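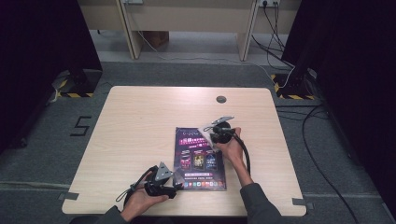 Home | Forums | Gear and Budgets | Log in

Planning a first pair of hand-held grippers

gwion_mostyn wrote:
We've finally got the go-ahead at Gitodbridge to spend money on a proper setup and I'm thrilled! The plan is two hand-held grippers, one for each hand, so we can record people doing everyday jobs and teach the arms from that later. Paper is top of my list, because a glossy flyer lying flat on a table is a brilliant little challenge, and it costs nothing. Both grippers are cabled, so I've put cable down as its own line. The pot is £1000 for everything except the grippers themselves. What would you buy first?

lowri_ll wrote:
Ooh, lovely project. Table first! Get a small one with rounded corners and tape it to the carpet like that one. We skipped the tape, and by lunch the table had wandered and half the morning's recordings didn't match the rest. After that, stands. I'd keep £300 back for those and not touch it.

trevor_bench wrote:
£300 on stands is mad. We paid £100 for second-hand ones from Sedisell and they've been grand. Put hazard tape round the bases, people do trip on them. I'd spend the difference on spare finger plates.

lowri_ll wrote:
Second-hand is fine until one sags, Trevor. Ours did, in February, and we lost a week.

trevor_bench wrote:
Fair, but that's one stand! Buy 3 and keep a spare, still cheaper than yours.

clavier wrote:
I'd go the other way and ask whether you need cables at all. We changed to battery ones and the freedom is wonderful, you can fold a sheet or walk across to a cupboard.

gwion_mostyn wrote:
I did look at battery ones, Clavier, and I was tempted. But then it's chargers and spares, and we'll be sat at a table for most of it. Might be a second-year thing. Curtains, anyone? I've got black ones pencilled in for both sides.

lowri_ll wrote:
Yes to curtains, cheap and they make such a difference with shiny paper. Mind where the power leads run across the floor too.

gwion_mostyn wrote:
Right, table, tape and curtains are going on the order tonight. Still arguing with myself over the stands. Trevor, were yours the heavy-based sort?

trevor_bench wrote:
Yep, heavy base. I'll look out the listing after tea.

Related threads
Spare finger plates: how many do you keep?
Battery or cable for long sessions
Getting a second-hand arm past the finance office
Best tape for carpet that peels off clean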